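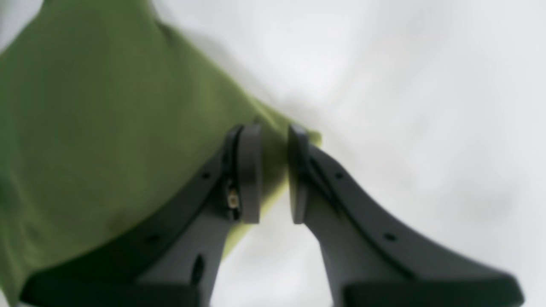 Search this blog

Type and press enter

I've been on the folding floor at the Gravcombe laundry for six years, and since winter we've had two Vimau arms working the bench beside ours. A few people have asked me what it's like, so I'll put it down while we're closed for the break.

The arms do flat pieces, mostly cloths and napkins. Anything with sleeves still comes to us. They're slow compared with a person, but they don't stop for smoko, and on a good shift the pair of them get through 2,000 pieces. On a bad shift they pick up two layers at once and someone has to walk over and pull the cloth out.

That someone is usually me. I did the Kravets course in Zedville, two days, and now I'm down on the roster as cell operator. It pays a bit more. Most of it is clearing jams, wiping down the fingers and laying the first piece of a batch so the colour settings can be checked. Dark green on a white bench is easy for it. White on white is still a pain.

What I miss is the talking. We used to stand four to a bench and now the guarding is in the way, so you have to raise your voice or wait for lunch. My wrists are better, though. I used to strap the right one every night and I haven't since spring.

No one was let go, but two people retired and their spots weren't filled – we all noticed that. Management says there'll be another arm in January, for towels. I've asked for it to go on the far wall so we can keep the big table. No answer yet.

Posted Sun 27 December

Contact | Copyright, all rights reserved | Back to top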